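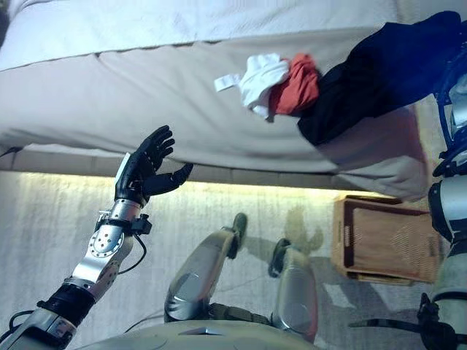 Re: [zakamell-users] Left hand opens by itself on low reaches

Archives > zakamell-users > Hardware > Hands and wrists

2022-05-13, posted by Noeline Hoani

Hi Aníbal, hi all,

Oh boy, do I have something to say about this one! I was going to stay quiet until we had a proper writeup, but your message sounds so much like our last two weeks that I'd feel bad sitting on it.

Aníbal Apaza wrote:

> Hello list,
>
> Has anyone seen the left hand let go on its own? We have a Zakamell
> with the Verau hands, doing tidy-up work in a mock apartment. It
> picks up a shirt, turns, starts to lower the arm, and the left hand
> just opens. No error on the screen. The right hand has never done it.
>
> I thought it was the grip force, so I raised it. No change. Then I
> thought it was the shirt, so I gave it a sock. Same thing. Then
> yesterday it did it with a mug, which is now in several pieces.
>
> The part I don't like is that after the hand opens, the arm goes on
> with the plan as if nothing has happened. It moved an empty hand all
> the way to the shelf and "put down" nothing at all. And once the hand
> closed again by itself while Hanane was reaching in to get the sock.
> She is fine, but she was not happy, and neither was I.
>
> We are on Clultard build 871. Is this a known thing? Should I be
> looking at the hand or at the software?
>
> Aníbal

First off, please tell Hanane I'm glad she's fine. And please stop reaching in with the arm live! I'm not scolding, we did the same thing for days. More on that further down.

Short answer to your question: look at the wrist cable first. Then go look at the software anyway, because you've got two problems and only one of them is a cable.

What we were doing

Our job is laundry off a bed. Clothes get left on the mattress, the robot walks up, takes them one at a time and puts them in a wooden crate on the floor by the bed. It's a nice task for finding trouble because everything happens at a bad height. The bed is low, so the hand comes in from underneath and then has to get up over the edge, and the crate is lower still. So the left arm spends its whole day stretched out and bent back, stretched out and bent back, with the wrist rolling at both ends.

For the first few days it went great. Then the left hand started showing up at the edge of the bed wide open and just staying there. Palm toward the mattress, fingers spread, going nowhere. The planner thought it was holding a white shirt. Sutrisno stood there going "close, close, close" at it like that was going to help.

Next it started dropping things halfway to the crate, same as yours. No error for us either. We're also on 871, so at first I was sure it was the build, and I lost a good day and a half rolling back and rolling forward again. Don't do that. It drops things on the older build too.

The cable

You know the bracket that clamps to the side of the forearm, with the thin black cable coming off it and looping back down along the arm? On ours that loop was the whole story, or most of it. When the arm reaches up and out, the loop gets pulled. When the arm comes back it goes slack. Ours had been dressed a bit short after Vilém had the hand off to swap a finger (he's reading this, hi Vilém, it's okay) and every long reach was tugging on the plug at the hand end.

It never came all the way out, which would have been so much easier. It would lose contact for a blink and come right back. With the hand controller in its factory setting, a blink is enough for it to drop what it's doing and go to its rest pose, and the rest pose is open. Then the link comes back, and the last command it had was "close", so some of the time it closes again. I'm pretty sure that's what happened to Hanane.

How we caught it: Vilém hung a 600 gram bag of rice on the hand, put the arm through the bed reach very slowly, and I watched the link counter. It took eight reaches to get the first drop. After that we could get one nearly whenever we wanted by rolling the wrist outward at full stretch. Pull the cable a little with a finger and you can get it with the arm parked - but only with the arm motors off, please.

Why only the left? Our right side had never been taken apart, so the factory loop was still on it. I'd be curious if yours is the same. Has your left hand been off at any point? Even if somebody just loosened the bracket to get at a screw, it can slide down the forearm and eat up the slack.

What we changed on the hardware side:

- Moved the bracket back toward the wrist and left a bigger loop. Big enough that at full stretch you can still wiggle it.
- Put a soft tie between the loop and the plug so the pull lands on the tie.
- Swapped the plug. It looked fine to me, but Vilém said one pin was tired and I believe him about pins.
- Marked the bracket position with a paint pen, so if it slides we'll see it.

Don't make the loop huge. We overdid it the first time and it caught on the corner of the crate on the way down, which gave us a whole new and exciting fault for an afternoon.

The part that worries me more

So the cable is fixed and the dropping has stopped for us. But your message describes the thing I really want people on this list to look at. The hand lost its link, changed what it was doing, and the arm didn't know or care. A loose plug is going to happen to everybody sooner or later. I don't want the answer to a loose plug to be an arm that keeps swinging around with a hand on the end that might close at any time.

In our logs the link drop is there, it's just filed as a notice. It doesn't stop anything. There's a setting in the arm config for what to do on hand link loss, and out of the box it's set to "continue". I changed ours to "hold", which freezes the arm where it is and keeps it there until a person clears it. It's annoying during testing and I don't care.

The other half is the hand. You can tell it to throw away the old command when the link returns, so it waits for a fresh one. Look for the "resume last" option in the Verau tool and turn it off. You have to do it for each hand separately - I did the left, felt very proud of myself, and found out two days later that the right one was still on.

Neither of these is a replacement for the stop button. Sutrisno made the point (fairly loudly) that on "hold" the arm still has power and is still holding itself up. It isn't going anywhere on purpose, but it isn't safe to put your face next to either. So the rule here now goes like this:

1. If a piece of clothing falls, it stays where it fell until the run is over.
2. If you have to reach in, press the stop, wait for the arm to settle, and say out loud that you're reaching in.
3. The person with the stop in their hand doesn't do the reaching.

Three rules, and we broke the first one within an hour of writing it, because a sock on the carpet is just very hard to leave alone. We're better at it now.

About your grip force

Please put that back down! If you raised it and forgot about it, you now have a hand that can close by surprise and closes harder than before. That one made me wince a little when I read your mail.

Things I still don't know

I can't tell you if a freeze on "hold" is okay when the robot is leaning. Ours stands pretty much square to the bed with both feet flat on the carpet, so stopping the arm doesn't upset anything. If yours leans over a shelf or a counter I'd try it with the robot on the hoist first. Has anyone done this? The Pearce people had theirs at a kitchen counter for a while, maybe they can chime in.

I also don't know why some drops make the hand close again and others don't. Vilém thinks it depends on how long the link was gone. He has a theory with a drawing. I've asked him to post it when it's readable by other humans.

Aníbal, if you get a chance, could you send me the link counter for both hands over one full run, and a close-up of where your bracket is sitting on the forearm? If the left one is climbing and the right one is flat, you've got our fault. If they're both climbing then I've sent you off in the wrong direction and I owe you a mug either way.

I'll be in the lab most of next week and can get on a call if that's easier than mail.

Noeline

Last updated: August 2022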